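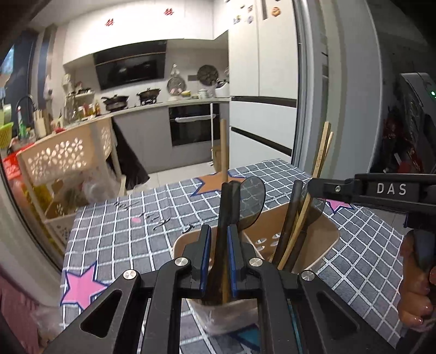 Most kitchens have too many drawers and not enough holders. I have held this view since I moved into a rental on Bloxham Street with exactly one drawer, and 20 utensils to put in it.

A drawer hides things. You buy a second spatula because the first one slid to the back. A holder on the table or counter shows you what you own, and when it is full you stop buying.

Rocío Pacheco, who cooks more than I do, disagrees. She says standing utensils collect dust and grease, and she is right about the ones you never use. My answer is to get rid of those. Keep the chopsticks, the spatulas and a good spoon.

The other complaint is cleaning. A holder needs holes and a tray, and it needs to be emptied completely — everything out on the table — every so often. I do mine four times a year, the next one in June. It takes less time than sorting a drawer.

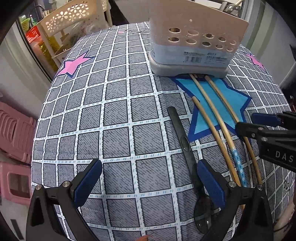

*Spoon and chopsticks on the tablecloth, with the holder on its tray.*

I would still keep knives somewhere else. A drawer is fine for those, and for the can opener.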